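消费者研究方法导论
讲义四：陈列、摆放与“健康选择”——我们到底知道多少 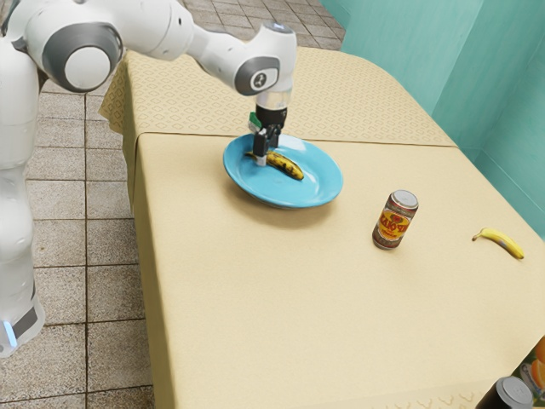 图1 浅蓝色盘子里的一根熟香蕉（计算机渲染图）

一、从一个听腻了的故事讲起

凡是上过营销课或者公共卫生课的人，大概都听过这么一个故事：某食堂把水果挪到收银台旁边，把甜点挪到角落，结果水果销量大涨，大家不知不觉就吃得健康了。故事好听，成本又低，管理者喜欢，写教材的人也喜欢。这一讲要做的事情比较扫兴：把这个故事拆开，看看里面有多少是证据，有多少是愿望。

先把话说清楚。我不认为摆放位置毫无作用。超市为货架端头收高价，总不会全是在做慈善。我怀疑的是从“位置影响拿取”到“位置改善饮食”的那一大步，中间至少隔着好几个没有人测量的环节。

二、三个经常被混为一谈的量

读这类研究时，请先问一句：他们量的是什么？

拿取量：顾客从台面上拿走了多少。最容易记录，也最容易被位置影响。
购买量：收银系统里的数字。比拿取量可靠一些，但套餐、折扣、退换都会搅进来。
摄入量：最后进了肚子的部分。绝大多数研究没有量这个，理由通常是“条件所限”。

拿了不等于买了，买了不等于吃了。香蕉尤其典型：带回办公室放到发黑，最后进垃圾桶，这在销售数据里仍然算一次“健康选择”。更麻烦的是，即使吃了，也不知道是代替了一块蛋糕，还是在蛋糕之外多吃了一份。前一种情况叫替代，后一种叫叠加，对总热量的影响方向相反。只报告水果销量的论文，没有办法区分这两者。

三、课堂案例：Dirnwood食堂

下面的材料来自Teodora Shehu整理的一份内部报告，课上会发复印件。背景很简单：Dirnwood园区有一个员工食堂，由餐饮公司Vevano承包。公司想证明自己的“轻推式陈列”方案有效，于是把水果移到队伍最前端，观察了5周，抽取了167名员工的就餐记录，结论是水果销量上升，方案应当推广到Ulach的分部。

请注意几件事。

第一，没有对照组。同一时期其他食堂的水果卖得怎样，报告只字未提。如果那几周恰好天气转暖，大家本来就更想吃水果，那么什么都不改，数字也会往上走。

第二，改动不止一处。报告附录里写着，水果换位置的同时还换了新的盘子，加了灯，价格牌也重新印过，字号更大。正文里只谈位置。把几样东西一起改掉，再把功劳记在其中一样头上，这种做法在行业报告里十分普遍，学生作业里也不少见。

第三，抽样方式不明。167这个数字看起来很具体，但它是怎么来的？是全部持卡员工，还是愿意填问卷的人？愿意填一份饮食问卷的人，多半本来就对吃水果这件事有点兴趣。

第四，谁出的钱。Vevano既是方案的设计者，也是执行者和评估者。这不意味着数据是假的，但意味着我们应当要求看到原始数据，而报告里只有一张柱状图，纵轴还不是从零开始的。

Shehu本人在页边写了一句批注：“上升幅度在前两周最大，此后回落。”这句话没有进入摘要。我建议大家把它抄在笔记本上，因为它可能是整份报告里最有价值的一句。新鲜感会消退，这一点后面还要讲。

四、为什么坏证据这么耐活

有人会说，食堂里摆摆水果，就算没用也没坏处，何必较真。我的看法是，坏处有，只是不显眼。

首先是挤占。预算和注意力都有限，花在重新摆盘上的钱，就没有花在降低水果价格上。关于价格的讨论往往要牵涉到补贴、合同、供应商，麻烦得多，于是大家都愿意先去挪盘子。挪完拍张照片，写进年度总结，事情就算办过了。

其次是发表的筛选。有效的实验写成论文，无效的留在抽屉里。假设有50家食堂各自试了一遍，其中真正没有效果的占多数，只要有几家碰巧看到上升，我们读到的就是那几家。学期初讲过显著性检验，请回去翻一翻第二讲：在零假设成立的情况下，按5%的标准，50次检验平均会有两三次“显著”。用这个眼光去看综述文章，感受会很不一样。

再次是措辞。“引导”“友好”“轻松”，这类词本身就在替结论说话。我批作业时碰到“显著改善员工健康”这种说法，会直接画圈，旁边写：哪项健康指标？测过吗？

五、一个稍微像样的设计

批评完了，总得说说怎样才算及格。另一家公司Filali做过一个规模更小的试验，我认为比Dirnwood那份可信，尽管它的结论不怎么激动人心。

他们选了4个食堂，两个先改、两个后改，中途对调。改动只有一项，就是水果的位置。除了销量，还称了垃圾桶里整个未吃的水果。结果是：拿取增加，丢弃也增加，两者相抵之后剩下的差别很小，置信区间跨过了零。作者老老实实写了“未能得出结论”。

这份试验同样有毛病。食堂数量太少，对调之前没有留出间隔期，前一种陈列养成的习惯可能带到后一阶段。垃圾桶的数据也漏掉了带走之后才扔的部分。但它至少让读者有机会看到毛病在哪里，你能顺着它的方法去反驳它。Dirnwood那份报告连反驳的把手都没有留。

顺带提一下平均数的问题。总体差别接近零，可能是每个人都没变，也可能是一部分人吃得多了，另一部分人嫌取餐动线变长、索性不去食堂了。匿名的销售记录看不出来。要看出来就得跟踪个人，随之而来的是隐私和知情同意，下一讲专门谈。

六、关于新鲜感

陈列刚变的时候，人会多看两眼，多看就容易多拿。过些日子，新位置变成老位置，也就没有人注意了。所以观察期的长短几乎可以决定结论。想要好看的数字，就测短一点；想知道真实情况，就得测到大家都觉得无聊为止。我见过的行业报告大多选择前者，也大多不解释观察期是怎么定的。

阅读报告时，如果只给出全期总量而没有分周数据，请默认作者有不愿意给你看的东西。这个默认可能冤枉好人，但举证责任在写报告的一方。

七、讨论题

1. Dirnwood报告如果只能补做一项测量，你选哪一项？说明它能排除哪一种解释，又排除不了哪一种。
2. “没有坏处就不妨一试”这一论证，在什么条件下成立？请举一个不涉及食品的例子。
3. Filali的对调设计中，间隔期应当多长？不要求给出标准答案，但要写清楚依据。
4. 找一篇标题中含有“轻推”或“助推”的新闻稿，标出其中所有没有数据支持的动词。

八、作业与阅读

短评一篇，题目自拟，对象必须是上述两份报告之一，四月第一次课前交纸质版。不收“两份报告各有优缺点”式的折中文章，请表态，并为自己的立场提供理由。引用图表时须重画纵轴，从零开始。

复印件在系资料室门口的架子上，取完请在登记表上签字。第二讲的检验部分没有听懂的同学，答疑时间不变，带上自己的计算过程来，空手来的我只能请你先回去算一遍。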